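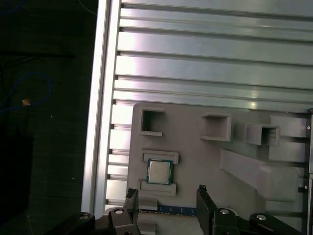
Company > About us > Who we are and how we work

Fistik takes in used desktop computer parts, sorts them, cleans them and passes them on to people who can use them. Most of what comes through our door is processors and memory. We also handle cooling parts, power supplies and small cards. We do not take monitors, printers or anything with a cracked battery.

We started in one rented unit on Haklow Street with a bench, a shelf of boxes and a phone line that worked on dry days. Two moves later we are still on the same street, in the long building behind the tile warehouse. The entrance is on the side. Delivery drivers usually try the front first, so if you are dropping off in person, look for the green door and ring twice.

What we do

Offices and schools replace their desktops in batches. A machine that is too slow for one place often has a processor that would suit another for years, but the machine gets scrapped whole because no one has time to take it apart. We take it apart. A typical batch is 200 machines, and we like to have it off the pallets within 10 working days.

Parts are separated by type first and by socket second. Processors go through four stages: intake, cleaning, checking and packing. At intake we write down what the lid says, if the lid can still be read. Plenty of them come in under a layer of old thermal paste, and those are logged by batch only until they have been wiped down. Cleaning is done with alcohol and lint-free cloth. We do not scrape lids with metal tools, and we do not polish them. A faint mark on a lid does no harm, and buyers would sooner see the marking than a bright finish.

Checking is the slow part. Every processor is looked at on both faces, then run in a test board for 15 minutes. Anything that fails is tried once more in a second board. If it fails there too, it goes to metal recovery.

The trays

People who visit tend to ask about the trays, so a few words on them. A bare processor is an awkward thing to put down. It is small and square, it should be handled by the edges, and on a flat bench it slides. For the first year we used foam sheets. They shed crumbs, and the crumbs ended up on the contacts.

We now use molded gray trays with open pockets and raised ledges, fixed to aluminum frames. A processor has its own seat between two ledges, lid up, where it can be picked up again without anyone pressing on the face of it. The pockets are for whatever else belongs to the job. The design came from Chiriac, a small workshop that makes fixtures, and it has been changed more times than we planned. The first version had pockets too deep for fingers. The second had a seat so snug that processors had to be coaxed out of it, and we gave that one up after a month. In the present version a processor can sit a little crooked in its seat and still be easy to lift. We prefer it that way.

The trays are dusted at the start of each shift. Small bits collect in the pockets and they have to be tipped or brushed out. It is dull work and it is on the list for everyone, including the office.

Handling

New staff spend their first two weeks on handling before they are allowed to log anything. The rules are short:

Hold a processor by its sides.
Keep the lid facing you so that you can see what you have.
Do not stack bare processors – not even for a moment.
Put it back in the seat before you pick up the next one.
If you drop one, say so and set it aside for checking.

We have had people with years of repair experience who found the last rule the hardest.
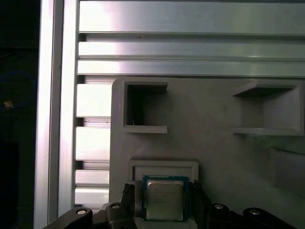

Horken wrote to us after their April delivery that holding the chip by its sides was the one habit they had the most trouble passing on to their own benches, and that they had ended up copying our list and taping it over the sink. They also asked for the socket type to be printed larger on the packing slip. We have made that change, and slips now carry it on the top line.

Where the parts go

Most of our processors go to repair shops and to groups that rebuild desktops for homes and classrooms. Some go to hobbyists in small lots. We sell by the box or by the piece, and the price per piece is the same in either case – a box just saves on postage. Every processor is packed in its own clear shell with a slip that gives the socket, the batch number and the result of the check. If the marking could not be read, the slip says so, and the price is lower.

We do not promise that a used part will last as long as a new one. We do replace any processor that stops working within the first 2 months, provided the shell and slip come back with it.

Visiting and dropping off

The side door is open from 10 in the morning on working days. Small drop-offs need no appointment. For anything that comes on a pallet, call ahead so that we can clear the floor space. Please take out hard drives before you bring machines in. We have no means of wiping them on site and will hand them back to you at the door.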